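Pulier 10k - chip time or gun time for age group prizes?

hgunn74
Posted 6 October 2019
Results for this morning are up. I have a chip time of 49:04 and a gun time of 49:31, and I'm listed fourth in my category on gun time. On chip time I would be third.
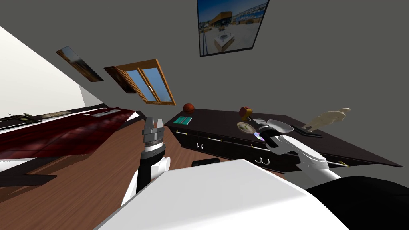 The entry form only says "timing by Cudo", with no mention of which figure decides the age groups. Does anyone have the full rules?

Fostton_Jessie
Overall places go on gun time, which is normal. For age groups it's up to the organiser. The Ritchie Half in September used chip for categories and gun for the first three home.

blair_o
Gun time throughout, please. It's a race. If you want to beat someone, start level with them. With 249 on a narrow start line there was plenty of room to move up.

M Galbraith
Disagree, Blair. The start was four abreast at most between the barriers, and it took me 22 seconds to reach the mat. You can't race someone in your category when you don't know they crossed the line behind you, granted, but the same goes for gun time in a crowd.

blair_o
You've just made my argument in the middle of yours.

M Galbraith
Partly. I'd still want it in writing before the day.

Faizal S
Section 7 of the rules on the club site: "Category awards are decided by gun time." It isn't on the entry form - I had to go looking for it. The chip column is there for personal records only.

hgunn74
Thanks Faizal. Fourth it is. I'll email them about adding that line to the form.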